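3.2 Materials and storage conditions

Bread flour from a single milling lot was supplied by Karras and divided on arrival into 16 batches. Each batch was sealed in a lined paper sack and held on open shelving at the Trurkby site. Half of the sacks were stored at ambient humidity and the other half in a conditioned room. The lot was milled in September, and the last sack was opened on 2018-11-29.

Moisture content was measured by oven drying, with two portions taken from each sack. Where the portions disagreed by more than the tolerance given in Table 1, a third was drawn and the outlying value discarded. Ash and protein were taken from the mill certificate and were not measured again.

3.3 Dough preparation

Doughs were mixed at a fixed water addition of 335 g to allow comparison across batches. This differs from the procedure of Bayram and Chiriac, who adjusted water to a target consistency and therefore could not separate the effect of storage from that of hydration. Salt was dissolved in the water before mixing. No yeast was used. Mixed doughs rested under a damp cloth for 900 s, after which they were divided by weight and rounded by hand by the same operator throughout.

Resting time had a larger effect on spread than expected. In trial runs, doughs divided early sprang back after pressing and gave uneven edges. These runs are excluded from the analysis.

3.4 Shape of the pressed piece

Spread was recorded as the ratio of the longest to the shortest diameter, viewed from directly above. A round piece seen at an angle has an elliptical outline (Figure 2), so oblique views overstate the ratio and were not used for measurement.
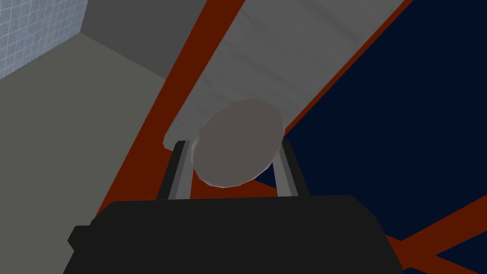 Figure 2. Computer rendering of a flat, rounded disc seen at an angle.

3.5 Statistical treatment

Batch means were compared by analysis of variance, with storage condition as a fixed factor and sack as a random factor. Residuals were checked by plotting against fitted values. Mbeki and Manolakis used a log transform for similar data; it made no difference to the ranking of batches and was dropped.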